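# Card holders on a tiled counter: notes from a conversation with a shop fitter

The fitter works out of a unit in Jonport and has spent most of a working life on counters, leaflet racks and the small fittings that go on top of them. We talked in March, mainly about clear acrylic card holders with several slots.
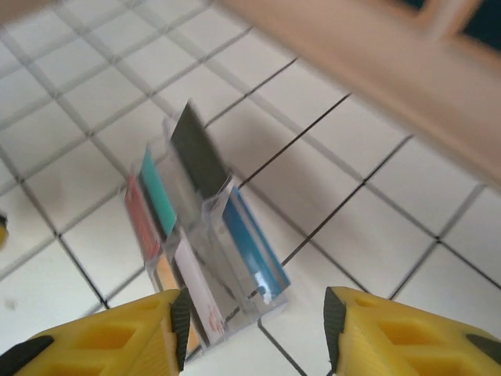 "The first thing I ask is what the surface is," the fitter said. "People choose the holder and then look for somewhere to put it. A holder has a flat base. Tiles are flat one at a time, and the grout between them is lower. If the base is small and one edge of it ends over a joint, the holder can rock. If the base spans the joint and has tile under both sides, it will normally stand well enough."

White tile with dark grout is common in the older shops the fitter looks after. It wipes clean and shows dirt early. It also shows through anything clear that is put on it. "You look down through an empty slot and you see the joints, a bit bent. Thick acrylic does that. Some customers dislike it. I tell them to fill the slots or buy a holder with a solid back."

The fitter's usual supplier is Trakwood, which sells cut panels, and the assembly is done in Jonport. Panels are joined with solvent cement, applied from a needle bottle along a clamped joint. The fitter was particular about the edges. "Saw marks hold dust. A polished edge picks up the light and gives you a thin bright line, so the customer can find the top of each panel. That helps when they're putting a card back. Flame polishing is quick, but I won't do it near a cemented joint. You get fine cracks, sometimes weeks later. I scrape and buff."

One job came up several times. A paint and tile shop called Takács wanted its colour cards kept beside the till, and ordered 83 holders for its branches. The first batch was rejected. The slots had been cut to the thickness of a single card, and the shop's cards were coated on both faces. They went in, but a customer needed two hands to get one out. The slots in the second batch were wider, and the cards then leaned.

"Leaning is a fair price," the fitter said. "A card that leans a little can be read from above, and most people at a counter are looking down. What you don't want is a card leaning so far that it covers the one behind it. With mixed heights you put the tallest at the back. If the tall one is dark, so much the better, as the bright ones in front of it stand out."

On the order of colours the fitter had less to say. Takács had asked for reds at one end and blues at the other. "They sent a drawing. It lasted until the shop opened. People put a card back in whichever slot is nearest, and the staff have other work to do. I'd sooner have every slot the same width, so that any card fits anywhere, than engrave a label on each one and have it wrong by dinner time."

White cards are a separate matter. Against white tile, seen through clear plastic, the edge of a white card is hard to pick out. The fitter suggests a printed mark in a strong colour. Gloss cards also give trouble under ceiling lights, as the glare lands on the face and hides the print. Moving the holder a short way along the counter is often enough. Matt card costs more and marks more easily - fingerprints show badly on black.

For cleaning, the fitter recommends lukewarm water, a drop of washing-up liquid and a soft cloth. Window sprays containing ammonia should be kept away from acrylic, and so should paper towels, which leave fine scratches. Slots are cleaned with a strip of cloth folded over a plastic ruler. "Take the cards out first. I do have to say that."

The current model is listed as the Rinidel. It is made from thicker panels than the Takács holders and has 2 clear rubber pads at the front of the base. The back edge is left bare, so the holder can be tipped and slid for wiping. The fitter has made 489 of them and had 33 returned, most with a chipped corner from being dropped on a tiled floor.

A version with a weighted base was tried and given up. The weight could be seen through the plastic, and a cover to hide it took up the space of one slot. The fitter still has the prototype on the bench and keeps sandpaper in it, sorted by grit.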